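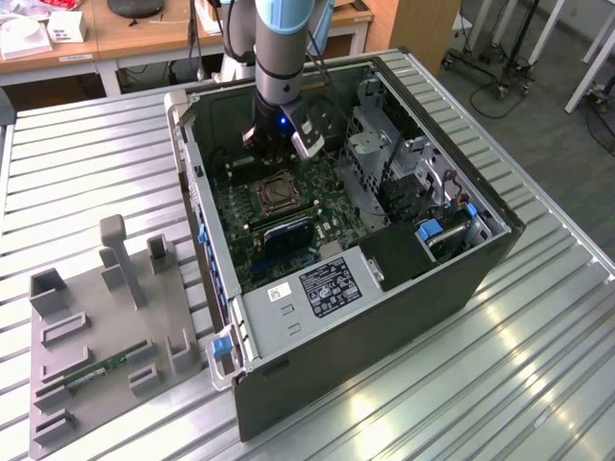

Old workstation tower, bare socket — worth rebuilding?

sundov_bench
Posted 4/1/22

Picked up a used tower from a clearance sale in Sulivthorpe. It's the kind with blue plastic latches for everything, so the side panel and the card retainers come off without tools. I have it on its side with the panel off. There is no cooler on it. The board is green, the power supply is across the bottom, and the drive cage is still in.

I want to know what order people put these back together in. My plan is processor, then memory, then cooler, then drives. I don't want to spend more than 300 on the whole thing.

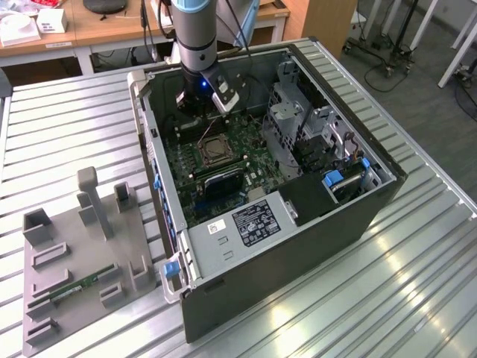 The other thing is the power supply. I would like to keep the one that's in there if I can. The label is readable and I'll copy the ratings down tonight. Does anyone know if these use the standard connector on the board end, or a maker's own?

ellis_k
Check the connector before you buy anything. Plenty of office towers use their own pinout and a regular supply won't work without an adapter. Count the pins and compare them to a diagram for your exact board.

Your order is fine. I would do the memory before the processor, but it makes no difference.

ynyr rosser
It does make a difference. Processor first, while you have the most room around the lever. Memory sticks standing up next to the socket get in the way of your hand. I've done 2 of these this spring and did it the other way on the first one. I wouldn't again.

ellis_k
The lever is on the side of the socket. I have never had a stick in my way.

ynyr rosser
Then you have smaller hands than I do.

sundov_bench
OK, processor first. I have one here that should fit, going by the board's support list. Should I take the expansion card out while I work? It sits just below the socket.

ynyr rosser
I'd leave it unless you need the slot. Look at the socket pins under a good light before you set anything in there. Line up the corner mark, let the chip drop in under its own weight, then close the frame and bring the lever down. It takes more push than you expect.
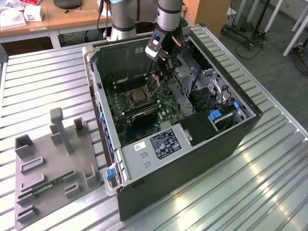
Don't put power to it until the cooler is on, even for a quick test. Clean the top of the chip with alcohol, then paste, then tighten the screws a little at a time, going corner to corner.

osian gape
I'll disagree with the whole project. By the time you buy memory, a cooler and a drive, you're close to the price of a complete refurbished machine. Nesilness had one listed at 2 hundred and change last week with everything in it.

sundov_bench
I saw that listing. It's a small case with no room for extra drives — I want this one for the cage.

osian gape
Fair enough. Start with one stick of memory, then, and see if it posts before you buy the rest.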